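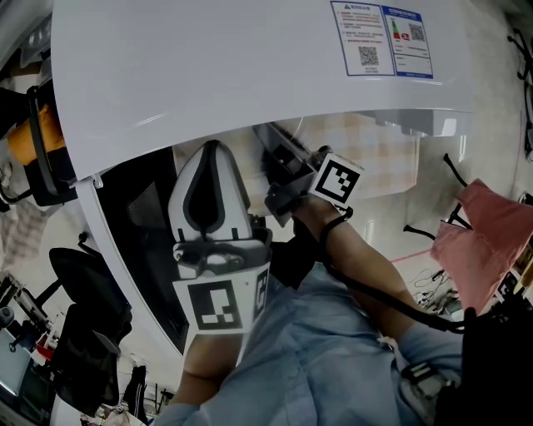

Fui a la jornada de puertas abiertas de Amach con pocas expectativas y volví más o menos igual. El centro queda en Ditdale, a 40 minutos de la estación, y éramos 19 visitantes repartidos en dos grupos. A mí me tocó el de Jayanthi Warrier, que contesta a lo que le preguntan y no vende humo, cosa que se agradece.

El folleto habla de "robots que aprenden las tareas de casa". Lo que se ve es a una persona trabajando con una pinza en cada mano, con sus marcadores cuadrados en blanco y negro, entre sillas de oficina y cables por el suelo. De esas sesiones salen los datos con los que luego se entrena al brazo. Me parece un trabajo serio y bastante pesado - los hombros lo notan, según Warrier - pero de ahí a la casa automática hay un trecho que el folleto se salta.

Pregunté cuántas sesiones hacen falta para una sola tarea. Alrededor de 53, me dijo, y si cambia el electrodoméstico hay que repetir buena parte. ¿Y cuánto falla el brazo después? Esa cifra no la dan todavía. La prometen para octubre, cuando cierren el proyecto Chettiar con la gente de Lornham.

El brazo autónomo no lo vimos en marcha. Nos pusieron un vídeo de 2 minutos, con cortes, y pasamos al café. Pedí verlo sin montar y quedaron en mandármelo por correo. Sigo esperando.

Utilizamos cookies propias y de terceros para mejorar su experiencia. Aceptar | Configurar

Contacto | Aviso legal | Volver arriba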